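設備導入計画担当(契約社員)募集

株式会社Cikemettiでは、ロボット設備の購入計画と予算管理を担当する方を2名募集します。勤務地はCivdale事業所です。

仕事の内容
小物ケースの仕分け・整列作業を自動化するための設備選定をお任せします。ロボットアーム、グリッパー、手首部カメラ、作業台、アルミフレームなどの見積取得、仕様の比較、稟議書の作成、納期の調整が中心です。次期計画では消耗品を含めて332品目の見直しを予定しています。グリッパーの指先と予備部品は発注単位が細かいため、在庫表の更新も業務に含みます。保守契約の更新時期の管理もお願いします。

応募条件
・製造業または研究機関での購買、生産技術、設備管理いずれかの実務経験2年以上
・表計算ソフトで予算表を作成できること
・英文の見積書と仕様書が読めること
ロボットの操作経験は問いません。入社後に現場で作業を確認していただきます。
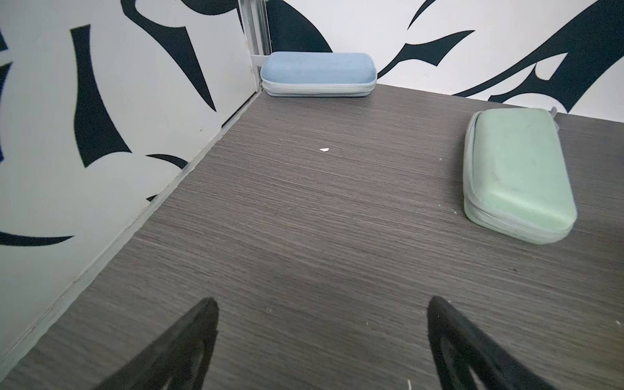

扱う対象物は、ファスナー付きのケースのように形や大きさがそろわないものが多く、カタログの数値だけでは機種を決められません。候補機は試験を行ったうえで比較表にまとめ、責任者のIllia Marchukに提出します。

勤務条件
契約期間は9月から1年間、更新の可能性あり。給与は経験により決定し、年収の上限は400万円です。交通費は別途支給します。

応募方法
履歴書と職務経歴書を採用係まで郵送してください。封筒に「設備計画」と朱書きのこと。書類選考の結果は全員に通知します。応募書類は返却しません。

2024年4月6日 掲載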